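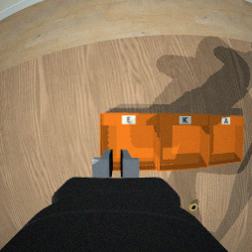 *The orange organizer.*

**Vidcombe swap shelf is moving up the hill**

I've been dropping stuff at the Vidcombe swap shelf for years (mostly jigsaw puzzles, sorry to whoever got the lighthouse one), so I was pretty happy to hear it's getting a proper room. From January it'll live in the old ticket office on Lovham Road, open from 10 in the morning until 4.

Puspita Ismail, who started the shelf in her own porch, told me 641 things changed hands last year. "I wrote every one of them down in a notebook," she said, "and then I needed a second notebook." Desk tidies, drawer trays and storage boxes go fastest, usually before lunch!

The rent is $320 a month, and the shelf has $1,000 saved up from the bake sale in Trurnstead - enough to get through the winter, with a bit left for paint. Abbas Safavi is building the new shelves and could use a hand on moving day if you've got a van, or even just a decent pair of gloves.

Same rules as before: clean, working, and small enough to carry by yourself. No mattresses. The 112 bus stops right outside, and you can park behind the bakery after 2. I'll be there on opening morning with another box of puzzles, and I'm fairly sure all the pieces are in this time.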